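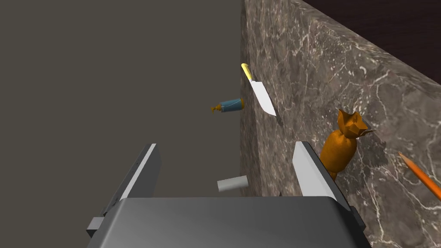 Dark gray kitchen wall: live with it, or admit defeat?

We use cookies to remember your settings and count visits. Accept all | Manage choices

Posted by Arsalan Malik

In May I painted one long wall of our kitchen a dark gray called Skultness. It looked terrific on the card. On the wall it looks like the weather in Cirkirstead, where I grew up and which I moved away from partly because of the weather.

The other walls are cream, the floor is orange-brown plank, and the counter is a gray speckled granite lookalike that came with the house. My idea was that the dark wall would "pick up the gray in the counter." I got that phrase from a magazine at the dentist. What it has done is make the counter look grubby and the floor look like a basketball court.

The room is 271 square feet with one window, over by the back door. In the morning it's fine. By 4 p.m. I need the overhead light to find the toaster. My wife says she has no opinion, and she has said so several times now.

A local painter quoted me $900 to take it back to cream, which seems like a lot for one wall and my pride. I have most of a gallon of Skultness left and I'd like to spend less than that. Things I'm considering:

- repainting it myself (how many coats of cream over a dark gray? The can is no help)
- leaving it and changing the light bulbs
- leaving it and hanging something large and pale on it

The paint is a Hokix eggshell, if that matters. Any advice welcome, including from people who like dark gray, provided they're nice about it.

Nhàn Hà

I have done this exact thing, except mine was a dining room and a green so dark that a guest walked into the sideboard.

Start with the bulbs, it's the cheapest experiment you can run. What's in there now? If it's a bluish daylight bulb, a gray wall will go cold and the floor will go orange out of spite. Try a warm white, 2700K, and give it a few evenings. And put a lamp somewhere low. One ceiling fixture has to fight the whole wall by itself, and it loses.

Second, look at what's next to what. A dark gray is only as dark as its neighbors. Beside bright cream it reads nearly black, and beside a mid gray it calms down a good deal. Before you buy anything, tape up big pieces of cardboard in a few paler grays and see which one stops the argument.
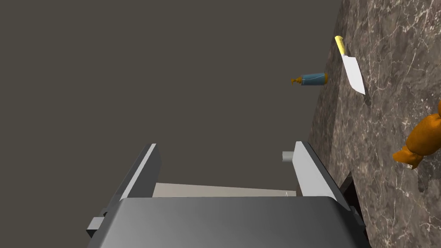 Light gray against charcoal.

If you still hate it after that, repaint. Don't go straight to cream. Wash the wall with something that cuts grease (it's a kitchen, there's grease), scuff the eggshell with fine sandpaper, and put on a coat of good stain-blocking primer. Maybe two if you can still see the gray through it when the first one dries. Then two coats of cream. I skipped the primer on the dining room and ended up doing five coats, with a break for sulking after the third.

One gallon of each should cover you. A decent gallon does up to 355 square feet per coat if you aren't feeding half of it to the roller, and I assume your wall is smaller than your kitchen.

As for the $900, get another quote. My primer, paint and tape came in well under that, though I did have to do the work, and my shoulder would like that noted.

Kim

just paint it. its a wall. took me one afternoon and 40 bucks, used the leftover ceiling paint lol

Arsalan Malik

Thanks, both. Update: the bulb was indeed a daylight one. Swapped it, and the wall has been promoted from "storm drain" to "expensive sweater." The floor still looks ready for tip-off, but I think that may be the floor's own fault.
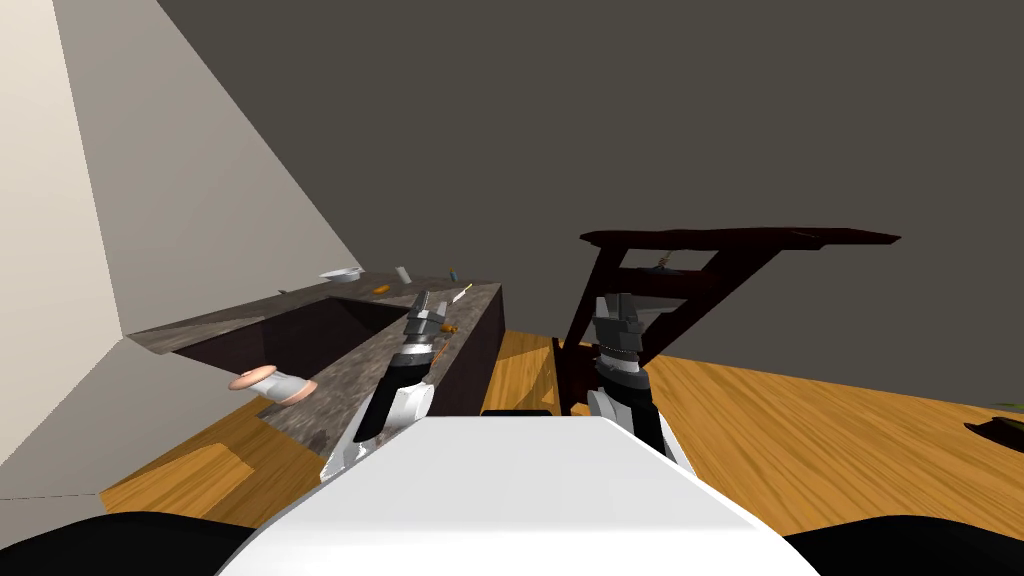
Gray speckled counter, dark wall, orange-brown planks.

I'm going to try the cardboard next. Kim, I admire your confidence and have a follow-up about the ceiling paint, namely whether you can wipe spaghetti sauce off it.

Kim

no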